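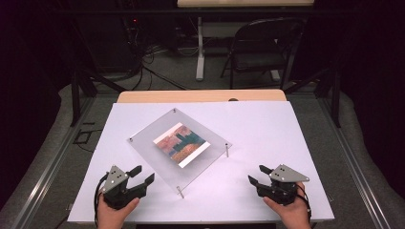

2 min read

I've been meaning to put these up since April, when my neighbor Benvinda Matos talked me into giving the little picture prints a display of their own. They had been living in a shoebox before that, and every time I opened the lid I'd say the same thing to myself: somebody ought to be looking at these. So this page is for them, and for everyone at the Flakside picture table who has been asking how I go about it (thank you for being so patient with me!).

The one at the top is a small print with a white border, lying on a clear acrylic plate that stands on four short metal posts. I do love a plate on posts. It lifts a picture off the table just enough that you notice it, and a plain white board underneath keeps everything calm. The print is turned on the diagonal along with the plate, and those reds and pinks next to the deep teal look lovely against all that white, with the warm gold running along the lower edge.

Florêncio Louro asked me where I buy my acrylic. Mostly from a shop called Gramberg, which sells offcuts by the bag, and I've had good luck with their matte pieces. I keep a soft cloth in my apron pocket the whole time I'm working with them – fingerprints are the bane of my life.
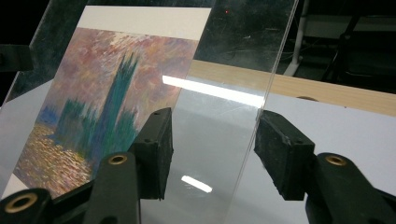
Zubaida Paracha

A tall blue-green tower under a pink and mauve sky, very much in the manner of Monet's Houses of Parliament pictures, with the print on a dark panel that leans back. The clear sheet is standing upright, and all you really catch of it is the reflections and one thin, bright edge. I could look at the water for an hour, all those little dabs of gold and ochre and violet. The pale patch in the sky is my favorite part, and Nimal Karunaratne likes the spires best, so we have agreed to disagree over a pot of tea.

If you'd like to try a display like this at home, start with a small print that has a good wide border, and give yourself an afternoon. I'm always glad to talk acrylic, posts and borders with anyone who stops by the table – bring your own prints along and we'll lay them out together.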